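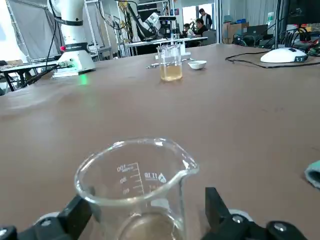

Tostgate 100 ml beakers: are they worth the extra money?

Review posted 4th June by Ute Stüber

I buy glassware for a small teaching workshop in Balen where we do soap, dyes and a bit of basic chemistry for adults. That means I go through beakers. The Tostgate set has been pushed at me since March by our supplier, mostly with the word "premium," and I don't trust that word on anything that costs a few dollars to replace. Rainer Thiele wanted them anyway, so we bought two sets and I agreed to write down what I thought after using them.

What you get

Clear glass, low form, flared rim, a spout on one side, a white printed scale with a small label beside it. In other words, a beaker. The box claims "improved pouring geometry" and "2,000 wash printing." I can't test the second one and I doubt Tostgate did either. There's no instruction sheet apart from a slip about not heating them dry, which everyone in the trade knows and everyone has done.

Pouring

Pouring is what I care about most, and I was ready to be annoyed. Cheap beakers dribble. You tip them, the last bit runs down the outside, and you have a brown ring on the bench. The Tostgate spout is decent. With water and thin dye it lets go cleanly if you tip with some confidence. Pour slowly and it dribbles like any other. With oil it is no better than the Rusu beakers we already had, and those cost a good deal less. So I'd call the geometry fine and leave "improved" on the box where it belongs.

Reading the scale

White print is good over a dark liquid and poor over a pale one. If you've got something amber or brown in there you can read it from across the table. Put a pale yellow solution in, stand it on something white, and you'll be squinting. Turn the beaker around and you're reading the numbers backward through the glass, with 100, 80 and 60 all the wrong way round. My students do this constantly. A second scale on the back would fix it, and for this price I'd expect one.

The bigger gripe is the bottom of the scale. A thin layer in the base is guesswork. Yes, beakers are only for approximate volumes, and I tell every class to use a cylinder if the amount matters. They use the beaker. Willy Vandenberghe measured a small dose of iron mordant in one last month and got a lovely shade of mud on five yards of cotton.

Cleaning

Hand washing is easy enough as the mouth is wide. Amber residues came off with warm water and a soft brush, though one that had been left over a weekend needed an overnight soak. The glass seems a touch thicker at the base than the Rusu ones, but that's my thumb talking and I haven't put calipers on it.

Breakage

We have lost two. One went into the sink from no height at all and chipped at the spout, which is the end of a beaker as far as I'm concerned. The other was knocked off by an elbow, and I won't hold that against the glass. Hartmut Bauerfeind says his set at Borkel is still complete, but he also keeps it in a cupboard.

On the bench

They sit flat and don't wobble. I like having a few out at once with a spatula, a small white dish for powders and a folded cloth within reach. On a dull mauve-brown tabletop clear glass disappears a little, so don't leave them near the edge. A tinted rim would help. I wrote to the company to suggest it and got a coupon back.

Who should buy them

If you pour thin liquids all day and you look after your things, the spout might be worth it to you. If you teach, or have elbows around, buy the cheap ones and get over twice as many. The coupon, I should say, was only good for more beakers.

I'd give them three stars. Rainer says four, and he has ordered another set for his own bench. I've gone back to Rusu for the classes and kept the rest of the Tostgates for the dye side, where the white numbers do at least show up.

Good: clean pour with thin liquids, stable base, easy to read over dark contents
Bad: scale on one side only, useless for small amounts, spout chips, price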